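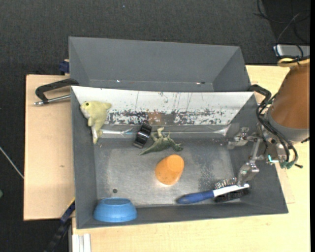
Cardboard or plastic for storing wool jumpers over summer?

Hello everyone. I moved to a flat in Skerow in September and there is no built-in wardrobe, only a shelf above the door. I have six wool jumpers and two blankets which I do not need until the cold comes back. My mother always kept such things in cardboard with newspaper, but my neighbour told me that cardboard brings insects. Which is better, and must I wash everything first? I do not have a dryer and the balcony gets sun only until 11 in the morning. Thank you for your patience with my English.

Wumitz

Posted by Pellik

Wash first, always. Moths are much more interested in wool which has sweat or food on it, even when you cannot see any mark. I wash mine by hand in cool water with wool detergent, press the water out in a towel and dry them flat on a rack. In my flat one thick jumper needs two days, sometimes three. Do not hurry this part. If you close a slightly damp jumper in plastic, it will smell of mould when you open it, and this smell is difficult to remove.

For the container I prefer plastic with a tight lid. Cardboard is not terrible, but it takes in moisture from the air and silverfish like the glue. Put the blankets at the bottom and the jumpers on top, folded and not pressed down. Never on hangers, the shoulders will grow.

I used lavender bags for five years. They smell nice, but I would not trust them alone. The oil goes away after some months and the bag must be changed.

Posted by Kang in Melbourne

just use vacuum bags, mine have been fine and they take no space

Posted by Ostrel77

I do not fully agree about the vacuum bags. For the blankets it is okay if they are not down. For thick knitted wool, seven months of being flat gives creases, and my grey cardigan never got its old shape again.

One more thing for Wumitz - if you suspect that there are already moths, put each dry jumper in a sealed bag in the freezer for a week before you store it. Also vacuum the shelf, especially the corners, and wipe it with a cloth. I forgot the shelf the first time and had to do all the work again.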